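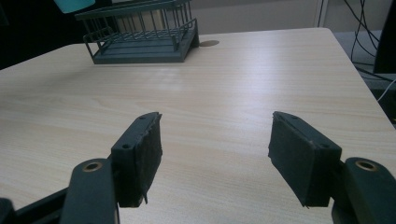
The table with the wire rack at the back left. Cables are past the right-hand side.

Pale wood-grain table: how to stop a wire rack marking it, and what to clean it with?
Posted in Furniture and surfaces, Ustcombe Home Help

I have a table with a light beige wood-grain top and I keep a dark wire rack on it, towards the back on the left. I bought the table second-hand in March from a man who was clearing a flat, and he didn't know what the top was made of. It had no label underneath. I'd like to know two things.

First, is the base of the rack likely to mark the surface over time? I lift it off to wipe under it and put it back, and sometimes it gets dragged when I'm in a hurry. I can't feel any scratches yet but the grain is fairly streaky and I think it would hide fine ones for a while.

Second, what should I be cleaning the top with? I have been using washing-up liquid in warm water and then a dry cloth. My sister says I ought to oil it. I have half a bottle of Plisness furniture oil in the cupboard from an old sideboard and don't mind using it, but I don't want to ruin the table if it turns out to be the wrong thing.

The table is used every day and I can't leave it out of action for long. I paid 50 pounds for it so I'm not going to pay for anyone to refinish it.
Kim, Ustcombe

Shaohua Zou
Find out what the top is before you put oil on it. Look at the edge and at the underside. On solid wood the lines on top carry on over the end of the board and you will see end grain there. On veneer there is a thin layer on top and something different beneath it. If it is a printed surface the pattern usually stops dead at the edge, or there is a separate strip stuck along it, and sometimes you can find the same bit of pattern repeated further down the table. I can't tell from a photo and I wouldn't trust anyone who said they could.

If the edge doesn't settle it, put a drop of water somewhere out of the way, under the rack for instance, and watch it for a few minutes. If the wood darkens and the drop goes in, the top is bare or the finish has worn off. If it sits there in a bead, there is a sealed finish of some kind. Wipe it off either way.

A sealed or printed top has no use for oil. It can't soak in, so it stays on the surface and goes sticky and collects dust. Bare or oiled wood does want it, but very little. Put it on with a cloth, along the grain, leave it for the time on the bottle, then wipe off everything that hasn't gone in. Spread the used cloths out flat outdoors to dry before you bin them. Some furniture oils heat up as they dry and a scrunched cloth can catch fire.

Your washing-up liquid is fine for a sealed top. Use a small amount and wring the cloth out well. Wipe again with plain water afterwards or you get a dull film.

For the rack, stick felt pads on the feet. If it has wire runners instead of proper feet, pads won't stay on, and you would be better with a strip of thin cork or a placemat. Lift it when you move it. Check the metal for any spot where the coating has come off, as bare steel on a damp surface leaves rust marks, and those are harder to shift than scratches.

Sơn Lò
I had the same question with a desk. I used clear silicone tubing, the sort sold for fish tanks. Slit it along one side with a craft knife and push it over the wires that touch the table. It holds better than felt, and you can wash it. Mine came from Irkar and I used 2 lengths. Take a bit of the wire measurement with you, because if the tube is too wide it falls off every time you pick the rack up.

Don't use rubber feet. Some of them leave a brown ring on pale finishes that won't come out.

I'd tidy those cables on the right as well while you're at it. A tray or a clip under the edge would do.

If you do find it's solid wood and you have to sand a mark out, go with the grain and stop at 300 or thereabouts. Don't sand it at all if it's veneer.

Kim, Ustcombe
Thank you both. I looked at the edge this evening and there is a strip along it that lifts slightly at one corner, so I think that answers the oil question. The bottle can stay in the cupboard. I'll try the tubing first. Does anyone know if ordinary wood glue will hold the strip down?

Shaohua Zou
Contact adhesive is better. Thin coat on both sides, let it go tacky, press it hard and tape it overnight.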